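### 3.2 Household survey

Households in Skeltanmont and Flommont returned 1,598 usable forms over 18 weeks. Each form recorded how often boards were washed, dried and oiled. 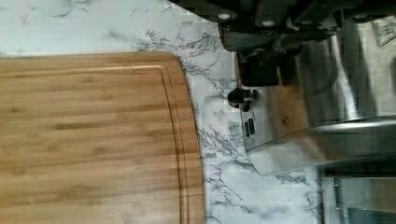

Figure 3. Bamboo cutting board with a perimeter juice groove.

Which habit best predicted odour complaints? Drying flat did, in both towns, and washing frequency had little effect.

Grooved and plain boards were coded separately. Forms with 5 or more blank items were excluded before analysis.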